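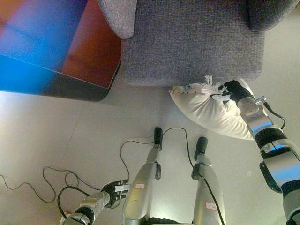
About Gamberg

Gamberg tests household robots before they go into people's homes. Manufacturers send us a machine and a list of chores it is supposed to handle. We run the chores, write down what fails, and send back a report. Our test rooms are in Ellis, in a building that used to be a furniture showroom, and we still furnish them from ordinary stores.

How we started

We did not set out to be a safety lab. The company began as a software shop writing control code for two-legged robots under a contract with Altov. The work was pickup tasks: clothes, towels, pillows, anything soft that ends up on the floor.

In our second year we had an accident. A robot was bending down in front of a sofa to pick up a pillow. It got hold of the corner and started to straighten up. Its other arm had moved low on the left side to keep balance, and a cable lying there caught on the hand. The robot read the pull as extra weight in the pillow and leaned back to make up for it. It went over backward and struck a technician on the shin and ankle. The technician was off work for 30 days.

The emergency stop worked. It was pressed before the robot hit the floor, but cutting power to a standing robot means the legs go slack, and it fell anyway. We had written "press stop" as the answer to nearly every line on our risk sheet.

What we found

Altov and our own staff went through the logs together. There were three causes:

The hand could report that it was holding something, but it could not tell a pillow from a pillow plus a snagged cable.

Loose cables had been left on the floor within reach of both hands. We had a rule against this. It was not being checked.

The technician was standing inside the fall area. The tape line had been taken up to clean the floor and not put back.

We published the full write-up, including the parts that were our fault. Other companies began asking us to run the same task on their machines, and within a year that was most of our business.

What we do now

Our main service is a test series called Ement. Each robot does 400 floor-level pickups, 100 of them with something planned to go wrong -- a snagged cable, a tassel wound around a finger, a pillow pinned under a sofa leg. The other 300 are plain runs. We report every fall, every dropped item and every stop, with the log attached.

We do not give a pass mark. Customers ask for one often. Whether a robot is fit for sale is the manufacturer's decision, and we would like it made by someone who has read the whole report.

Working here

Everyone in the test rooms, visitors included, gets the floor briefing first. Anyone can stop a run and does not have to give a reason. Stops are logged by time of day only, without a name.

Tours are open to school groups and customers in April and October. Write to the front desk in Ellis to arrange one. Closed shoes are required.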